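About Davham

Davham is a small school for grown-ups who never quite learned their way around a kitchen. We started in January with one room, one big white table and a lot of borrowed crockery, and we still love that table!

Lessons begin with the simple stuff: laying out, serving up, clearing away. Kirsten Grímsdóttir teaches the beginners, and she likes a table with color on it – bright plates, bright food, everything easy to spot.
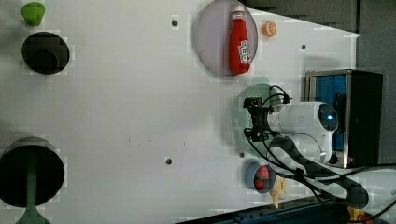 The big white table, with ketchup on the lavender plate and an orange slice beside it.

Classes are kept to 16 people, so everybody gets a proper turn. You'll set a place, put things where they belong, then swap with your neighbor and do it all again (the second go is always quicker, and usually a lot louder). Villads Lund runs the evening group and has a real soft spot for plates.
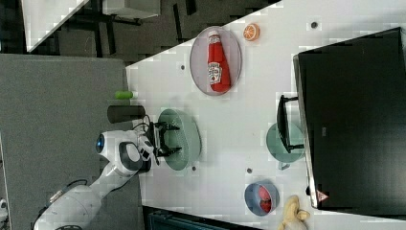
He'll happily talk about them for a whole lesson – which size for which meal, how to stack them, how to carry three without a clatter. Ask him!

Auður Brøndum looks after bookings and the cupboards. So far 168 people have finished the beginners' course, and many come back for the baking one.

We're on the ground floor of the Stougaard building. Come and see a lesson before you sign up, and bring an apron if you have one.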